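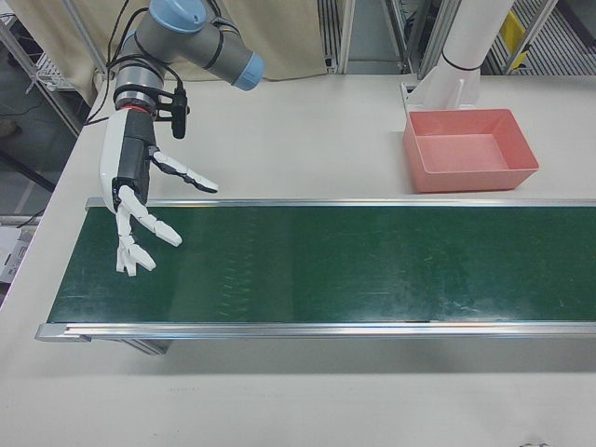 How long does a hand trial take?

Plan on 7 working days from mounting to report. Two go to mounting and calibration, four to test picks, and one to writing up the results.

Which hands have been compared so far?

The Rusten five-finger hand and the Zidach parallel gripper. Both were run on the same arm with the same controller settings. The Zidach was faster on boxes. The Rusten hand dropped fewer round items.

How many picks are in a full run?

138 per hand, with the belt stopped. Runs with the belt moving are logged separately and are not included in the comparison tables.

Which controller is used?

A Morris unit, firmware unchanged since June. Finger commands go through a separate serial line, so a hand fault does not stop the arm.

How is a pick of a light, open item scored? 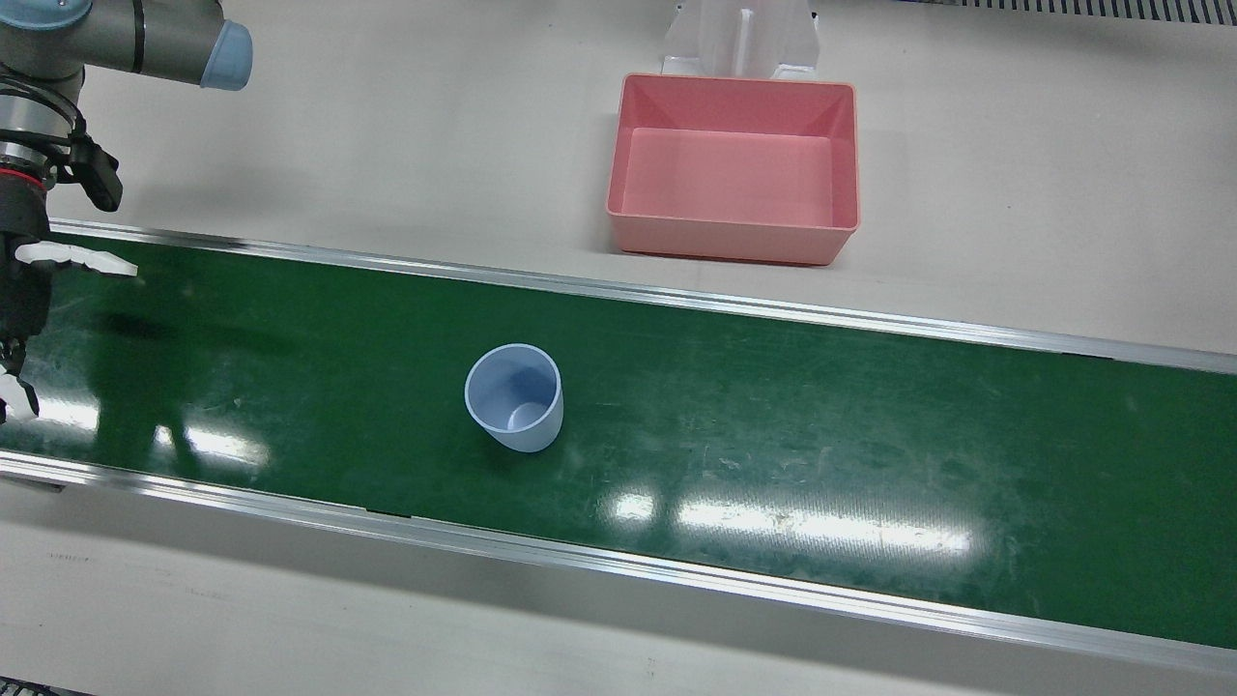 A cup placed upright on the belt is approached from the side. The pick counts if the cup clears the belt, stays in the hand during the transfer, and is released inside the bin. A cup that lands on its side in the bin still counts. A cup pushed against a rail is a miss.

Does glare on the belt affect the camera?

It can. Bright reflections on a glossy belt are sometimes segmented as objects. Set the exposure by hand and run the Fudetti mask tool before each session.

Do I need to recalibrate after changing hands?

Yes. The tool center point moves with every change. On our last swap the offset was 126 mm along the wrist axis.

Where are the logs?

In the shared results folder, one file per run. Run 809 has a known clock error and should be skipped.

Last updated 24 July 2018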